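Anju Rawat
Feb 3, 2021

1/ So the Ruvdale town board wants us to believe its new pot rules are "common sense." I read all 19 pages. I have doubts.

2/ You can grow 3 plants at home if you own the place. If you rent, you need a signed letter from your landlord. Guess how many landlords are lining up to sign.

3/ The board says it got complaints about smell. How many? From which streets? I asked in August and I'm still waiting for an answer.

4/ Then there's the fine: $1,993. Who comes up with a number like that? Nisha Chaudhary asked at the meeting and was told it "covers costs." Costs of what?

5/ Meanwhile Berberg, the only licensed shop in town, had no objections at all. A store that sells the stuff is fine with you not growing it. Huh.

6/ Also not convinced by the "odor inspector." The job is one person with a clipboard and a nose. Go ahead and tell a judge that's evidence.

7/ Renters on Saliba Street, the draft says laundry rooms and other shared spaces are off limits for drying too. Read your lease before you sign anything.

Yellow warning label, maroon cloth.

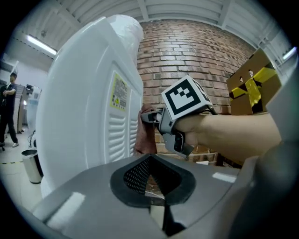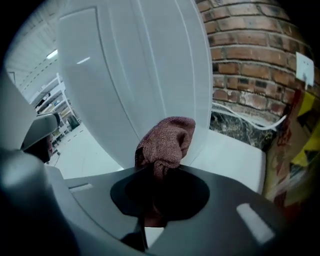
8/ What happens next: written comments go to the clerk, then the board votes. They say every comment gets read. I'm sending mine with a request for a receipt.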